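Search this encyclopedia Go Advanced search

Rarnen Sorting Challenge

The Rarnen Sorting Challenge is a student robotics competition held every November at the Flandidlow Technical College. In the challenge, teams program a pair of robot arms to take mixed plumbing parts from a tray and to put them into bins. It began as a final project of one automation class and later became open to clubs from other schools. The name comes from Rarnen Hall, the building where the class had its first laboratory.

Background

The automation class at Flandidlow was for many years taught with a single arm and wooden blocks. Students found this work easy after the first weeks, and the teachers wanted a task in which the parts have irregular shapes. Valves were chosen. They are heavy for their size, they roll, and the handwheel makes it hard to decide from which side they should be taken. The college already had a good number of them from its plumbing courses.

The first challenge was a closed event for the members of the class. In the next school year the robotics club Zakaria asked to join, and the rules were written down for the first time.

Task and rules

Each team receives the same table, with a shallow metal tray in the middle and an open plastic bin on each side. The judges place the parts in the tray by hand, and the team does not know the arrangement before the run. Valves must go to one bin and loose handwheels to the other. The team is told which bin is which only when the run begins.

A run lasts 3 minutes. Every team has 2 runs, and the better one is counted. A part that is placed in the wrong bin brings a penalty, and a part that falls on the floor is out of the run. Touching the table during the run ends it. The highest possible score is 80 points.

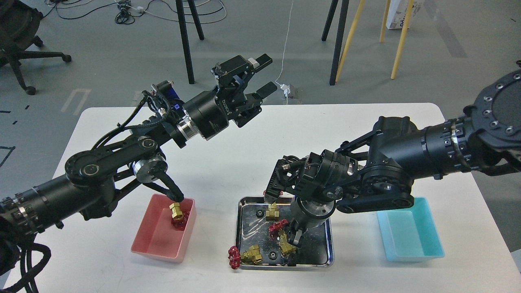
Article by the Flandidlow Student Wiki Group | Section: School competitions

Both arms may work at the same time. In the photograph, the gripper of the left arm holds a brass valve with a red handwheel at the pink bin, while the right gripper is lowered around another valve on the tray. Black toothed handwheels lie flat on the metal. Parts of this kind are considered the most difficult by many teams, as there is little height for the fingers to hold.

Working with two arms saves time, but it also brings the risk of a collision. For this reason most beginner teams let one arm wait until the other has left the area of the tray. More experienced teams divide the tray into zones, and the program checks before each movement if the zone is free.

Preparation

Teams prepare during the autumn term, usually on Thursday afternoons. Students of the class receive course credit for their participation, and club members take part without credit. The control software, called Sekider, was written by former students of the college and is given to all teams in the same version. Teams may add their own code to it, but they may not change the part which limits the speed of the arms.

Each team must also hand in a short written report. It describes how the grip positions were chosen and what the team would do differently. The report does not change the score, but a separate prize is given for the best one.

Results

The Zakaria club has won the open challenge more often than any other team. Its best run, 52 points, was for a long time the record of the competition.

See also

Automation education
Flandidlow Technical College
Pick and place

Contact the editors | Copyright Flandidlow Student Wiki Group | Back to top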